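Drumow bekommt ab August eine neue Regelung für Altkleider. Kurzer Thread dazu, weil viele gefragt haben.

1/5 Bisher standen bei uns fünf Container der Firma Lobo. Der Vertrag läuft aus, drei davon werden abgebaut. Die zwei am Bahnhof und am Sportplatz bleiben und gehen an den neuen Betreiber Iva.

2/5 Was hinein darf: saubere, tragbare Kleidung, Bettwäsche, Handtücher, Schuhe paarweise gebunden. Alles bitte in zugebundenen Beuteln. Lose Teile werden beim Leeren schnell schmutzig und landen dann im Restmüll.
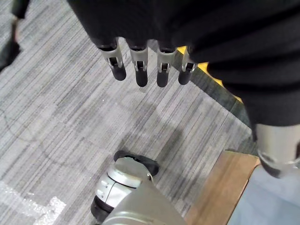
Schwarzer Stoff in Falten

3/5 Was nicht hinein darf: nasse oder verölte Sachen, Teppiche, Matratzen, Stoffreste vom Nähen. Reste nimmt der Wertstoffhof an, Tor 2, ohne Gebühr. Teppiche gehören zum Sperrmüll.

4/5 Zur Frage, wo das Zeug hinkommt: Iva sortiert nach eigenen Angaben selbst. Tragbares geht in den Secondhandverkauf, der Rest wird zu Putzlappen oder Dämmmaterial verarbeitet. Wie hoch die Anteile sind, steht nicht im Aushang. Ich habe nachgefragt und trage es nach, wenn eine Antwort kommt.

5/5 Volle Container bitte melden und keine Säcke danebenstellen. Die Nummer steht auf dem Aufkleber neben der Klappe. Wer gut erhaltene Wintersachen hat, kann sie auch direkt in der Kleiderkammer abgeben, die nimmt aber nur Mäntel, Jacken und feste Schuhe.

Nachtrag: Für die Ortsteile ohne Container soll es eine Straßensammlung geben. Termine stehen noch nicht fest.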